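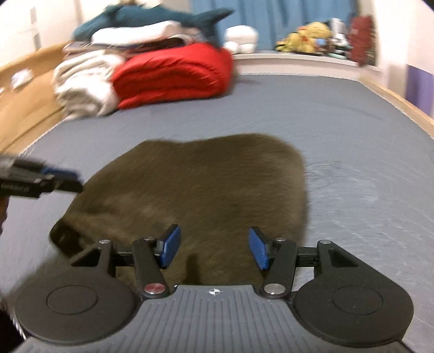 Pledis Starter Server
Game server hosting / Block survival / Up to 40 slots

Hi! I rent out a small number of game servers and this is the one most people end up on. I ran my own survival world on this same plan for two years before I started selling it, so if you ask me something odd about it I can probably answer.

What you get: 5 GB of memory, your own control panel login, a backup every night at 4 a.m. and one free move if you're coming from another host (send me the world folder and I'll load it for you, plugins and all). You can start on plain vanilla or pick a pack from the Loltik menu, and swapping later takes a couple of clicks. Please make a backup first though! Swapping packs on a world you've already built in can eat chunks.

Price is 886 coins a month in the shop, or 2,244 if you pay for three months together. Coins never expire and you can gift a plan to a friend's account.

Which location should I choose?
I have machines at two sites, Asamoah and Brurska. Asamoah is the newer one and I'd go for that if you plan on a lot of redstone or big mob farms. Brurska is fine for a building server with friends, and it usually has open spots when the other one is full. Ping depends on where your players are, so try the test address for each (both are in the panel, under Network) before you pick.

Can I use my own domain?
Yep. Add the record at your domain company, paste the name into the panel and give it an hour or so.

Does it do Bedrock players too?
It does, with the crossplay plugin turned on. Skins can look a little funny and I haven't found a fix for capes yet.

My server says "outdated client"
Your game updated and your server didn't. Hit Stop, choose the new version, hit Start.

The default port is 3753, you can change it under Settings. Support is by ticket or in the forum, and I answer most evenings except Monday, when I do updates and everything restarts once.

In stock: Asamoah, Brurska
Add to cart
Back to all servers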